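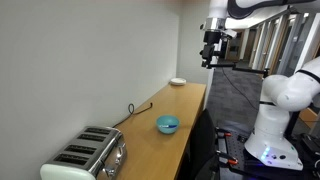 Long desk at the toaster end, with the teal bowl and the small plate farther along

Campus Groups Help > Service projects > Clothing and coat drives

Our coat drive grew way past us. How do we sort and hand over faster this time?

Posted by Laurențiu Ardeleanu

Hi all! I'm the new service chair for a fraternity chapter at Buckley, and I'm so excited about this job that my roommates have asked me to stop bringing it up at dinner. Our big project every year is a winter coat drive. We collect on campus and in the neighborhoods south of campus, then pass everything to the Hirneck Family Center, and they get the coats to people who need them.

Last year the chapter brought in 947 pieces, which is wild for a house with 21 members. I was one of the people hauling bags and it was one of my favorite weeks of college so far. But the back half of the drive was a mess. We had 13 drop boxes out and we emptied them whenever somebody had a car. Bags piled up in the chapter room. We sorted everything in one giant all-nighter right before the handover, people got tired, and kids' sizes ended up mixed in with adult ones. The center was very kind about it, but their coordinator told me later that her own staff had to go through a lot of the bags again. I'd really like to not do that to her twice.

Things I'm trying to figure out:

How do you sort as you go when everyone has class at different times?

Do you take everything (scarves, boots, ski pants) or coats only? We took everything and I think that's where a lot of the time went.

What do you do with coats that are torn or have a dead zipper? We felt awful throwing anything out.

And is it worth asking another group to join in? A sorority on our street and the engineering honor society have both said they'd be up for it. I love the idea but I worry about more people meaning more confusion.

We'd start putting boxes out in the fall, so there's time to plan. If you've run one of these, please tell me everything, including the boring parts. I like the boring parts!

Edited to add: we do have a dry room on the ground floor we can use the whole time. Storage is fine, it's the sorting that gets us.

3 replies

drivecaptain_burnent

Oh, I love this question. I ran a coat drive in Burnent for four winters, first as a student and then with our alumni club, and the sorting is the part I could talk about all day. So here goes, and sorry for the length!

First thing, before you plan anything: call the coordinator at the center and ask how she wants them. Go see her if you can. Ask what sizes they run out of, what they never need, how they label their own racks, and whether they want things bagged, boxed or on hangers. We spent two years sorting into men's, women's and kids', feeling very proud, and then found out our partner shelved everything by size with adult coats all together. They were undoing our work every single time. Once we copied their system down to the color of the tape, the handover took one morning and everybody was in a great mood.

Second, make sorting a small regular shift. Ours was 7 to 8 in the evening, twice a week, with whoever signed up, and four people was plenty. Put on music. One person opens bags and checks pockets (you'd be amazed, we found house keys, a retainer, a birthday card with cash in it that we did manage to get back to the right grandma), one person checks zippers and linings, one person reads the size and tapes it, and one person folds and stacks. Swap jobs halfway through or the pocket person gets bored.

The rule that saved us was that a bag never goes into the storage room unopened. It goes on the sorting side or it stays in the car. If you only take one thing from all this typing, please take that one. The minute there's a heap of mystery bags in the corner, you've got last year again.

Third, the boxes. 13 is a lot for your size of group if nobody owns them! Give every box a person. Their name goes on a list by the door, they check their box on set days, and they text a photo of it empty. We found that a couple of our boxes brought in almost nothing, and we moved them in the second week. The best spots were always places people already go with a bag in their hand, like the grocery store, the laundromat and the apartment mail room. The library looked like a sure thing and was terrible for us every year. I still don't get it.

On taking everything versus coats only: I say coats, hats and gloves, and put it in big letters on the box. You'll still get boots, people are generous and they can't help themselves. Keep one bin for "other" and when it's full, one person drives it to the nearest thrift store. No discussion over each item. We once had a ten-minute debate about a single ski boot.

Torn things: small repairs are so doable. We had a repair night with pizza and somebody's aunt who could replace a zipper pull in the time it takes me to thread a needle. Buttons, pulls, little seam holes, yes. Stained lining, ripped shell, bad smell that doesn't wash out, no. Look up whether your county has a textile recycling bin and the leftovers can go there. Please don't pass a bad coat along and hope. My test was whether I'd hand it to a friend who was cold without saying sorry first.

Good luck, it's such a good project, and I'm jealous that you get to do it!

mags in Drorotetti Hall

coats only. trust me. we did blankets one year and never again lol

also wash your hands after pockets

quietledger

I agree with nearly everything the first reply says, so I'll stick to the question about bringing in other groups. Do it! Our service fraternity has shared a drive with two other student groups for a while now and it has been fantastic for us. The friendships alone were worth it, and half the people I still talk to from school came out of that sorting room.

Some things that helped:

Give each group a whole piece of the job. The sorority takes boxes and pickups, the honor society takes signs and the sign-up sheet, your chapter takes sorting and the handover. When all three groups did a bit of everything, two of them assumed the third had it. I'd let the engineers near the sign-up sheet, by the way. Ours built a color-coded spreadsheet that told you which box was overdue and they were so happy doing it.

Pick one person whose phone number goes to the center. One. Our partner got calls from three different students in a single afternoon asking where to park the van, and after that we fixed it.

Agree early on how you'll talk about the total. This sounds petty and it does matter, especially when national offices want service numbers from each chapter. We reported one shared number and listed all the groups next to it, every time, on every poster. If your national office wants hours, keep hours by person on a clipboard at the door, and then each group just pulls out its own names.

I'd also think about the calendar. Most student drives end right before finals, and the centers get a mountain all at once. Ask whether they'd like two or three smaller deliveries. Ours wanted the first one early, with kids' sizes first, and it made a real difference to them. They also asked for a little one in March, when donations have dried up and it's still freezing in the mornings. We'd never have thought of that on our own. Now it's my favorite one, with maybe a carload of coats and everybody relaxed.

One small disagreement with the first reply: I wouldn't move boxes in the second week. People see a box, go home, mean to bring something and come back later. Some of our slow ones picked up a lot near the end. I'd wait longer before giving up on a spot.

Comments on this reply

Laurențiu Ardeleanu: Wow, thank you both (and mags)! I called the coordinator this afternoon and she does want sizes first, and she said yes to a smaller early delivery before I'd even finished asking. She also said they always run short on men's XL and toddler sizes, so that's going on the signs in giant letters. Repair night is happening too. Does anybody know if a regular sewing machine can get through a puffer jacket, or do those have to be done by hand?

drivecaptain_burnent: Ooh, a regular machine is fine on most of them with a fresh, fine needle and a longish stitch. Use clips and skip the pins, every pinhole lets feathers out. For tiny holes we used the stick-on nylon patches and rounded the corners with scissors so they didn't peel. Go slow around the cuffs.

quietledger: And point the XL signs at the faculty buildings! That's where our big sizes came from.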